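In Defense of the Bare Counter

When the Unmont residence reopened in June, its guest bathrooms had been fitted with vessel sinks set on top of dark stone counters. The choice was widely praised. It is the view of this office that the praise was given too early, and that the people who clean these rooms should have been consulted before the order was placed.

A basin that stands above the counter has a clear visual appeal. It also creates an outer wall that must be wiped on every visit, and a seam at its foot where soap collects. Dark stone hides dust fairly well – it does not hide water. Each of the 200 rooms under our care now requires around 4 more minutes than it did before, and most of that time is spent on drying.

We do not propose to remove the sinks. We propose that less be placed beside them. Small bottles, trays and folded cards must all be lifted before the surface can be cleaned, and then set back in order.

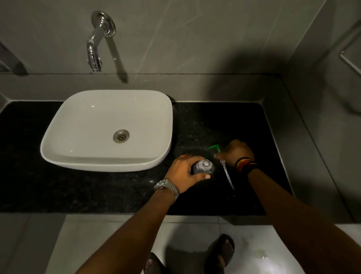 The Greltby house adopted a simpler rule last year. One bottle of soap is supplied, and everything else is kept in a drawer until a guest asks for it. Complaints did not increase, and the staff report that the counters are easier to keep dry.

Future renovations, including the one planned at Zurnarero, should begin with the same question: who will wipe this surface, and how often?

25 November 2018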